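The Yellow Bin

A short story, 21 Sep 2021

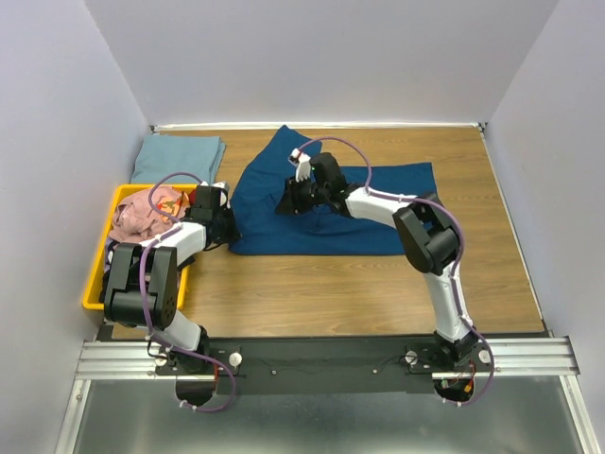 One blue thing folded, the rest still waiting.

My mother folded everything in three. She learned it in Furtună, in a house with one wardrobe for all the family, and she brought it with her to Mivska together with 43 jars and a clock that never worked. When I was small I believed that three was a law, like the law about crossing the street.

In January she went into the hospital in Sketorow, and I came to stay in her apartment for what the doctor called a short time. I watered the plants. I paid the gas bill. And in the evening I did her laundry, because there was a bag of it behind the bathroom door and I could not sleep knowing it was there.

The first thing I folded was light blue. I made it flat and put it by the wall, and I was proud of it. I sent her a message: one is done. She answered after an hour. "In three?"

I did not answer this.

The dark navy one was more difficult. I spread it on the table and it did not want to be any shape I know. One part went far toward the wall and another part went to the right, and each time I made one side straight, the other side became worse. I stood over it until my tea had a skin. I thought, she has done this maybe every evening for 60 years, and I never one time asked her where she begins.

So I called her. The nurse brought the telephone.

"Where do you begin?" I said.

"With what?"

"With the navy one."

She was quiet for a moment. I could hear somebody's television behind her, a game show, people clapping.

"You begin with the part that makes you angry," she said. "Then you do the rest."

I put the telephone on the chair and I did it as she told me. It was not beautiful, but it stayed closed. In the yellow bin there was still the pink one with the small red and orange print, which she bought at Denell when they had the big sale, and which she said was too young for her and wore every summer. Under it was something dark with stripes. I took the pink one out and held it for a while. It had no angry part, so I did not know where to begin.

"Are you still there?" said the chair.

"I am here."

"The pink one you can leave," she said. "I will want to do it myself."

I put it back on top of the stripes, and I asked her what they gave her for dinner. She said soup – with too much salt – and then she told me about the woman in the next bed, who was 96 and cheated at cards. We talked until the nurse wanted the telephone back.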